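5 November 2022
Notebook, field education / online seminar redesign

Back from two days at the Ulladell meeting and my head is still buzzing, so I'm getting this down before Monday eats it. The short version: the asynchronous case discussions are worth keeping, and I want to rebuild the field seminar around them by April.

Best session by far was Ginette Leblanc on peer feedback in distance practicum courses. She had coded 463 discussion posts from seven cohorts (all MSW, all part-time) and the thing that jumped out was how much longer students stayed in a thread when the first prompt asked for a decision instead of a reflection. We have been opening with "reflect on" for years! I caught her afterward and she's happy to share the codebook. Need to email her the Peltonen syllabus in return.
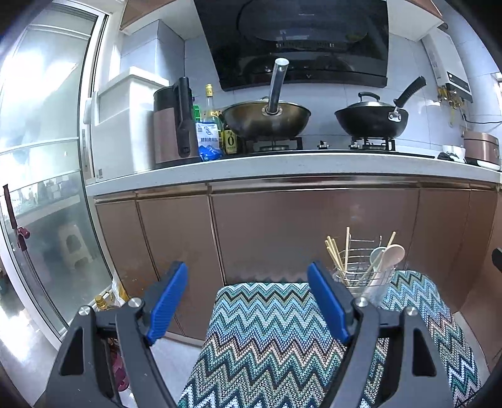 Module 3 is where I want to try the decision prompts first. It's the home visit unit, and the old version has a long reading, a quiz, and then a discussion that dies by Wednesday. New plan: students get one small household detail at a time and have to say what they'd ask next and what they'd leave alone. Something as ordinary as chopsticks and white spoons standing in a wire holder on a chair cushion would do fine for round one. What do you notice, what are you assuming about who eats here, what would you say out loud to the client? Then round two gives them the referral note and they go back and mark up their own first answer. I love this. Cap the posts at 100 words or they'll write essays.

Tools: Tristasico still loses drafts if the session times out, so have everyone write offline and paste in. Stiketti handles the annotation part nicely and the free tier covers a section our size. Check captions on both before we commit.

The small teaching grant goes up to 4,000 dollars, which would pay a grad assistant to do the coding with Ginette's scheme. Ask what counts as matching.

To do: rewrite prompts 3.1 to 3.4, draft the consent language for using posts, dig out last year's Module 3 threads for comparison.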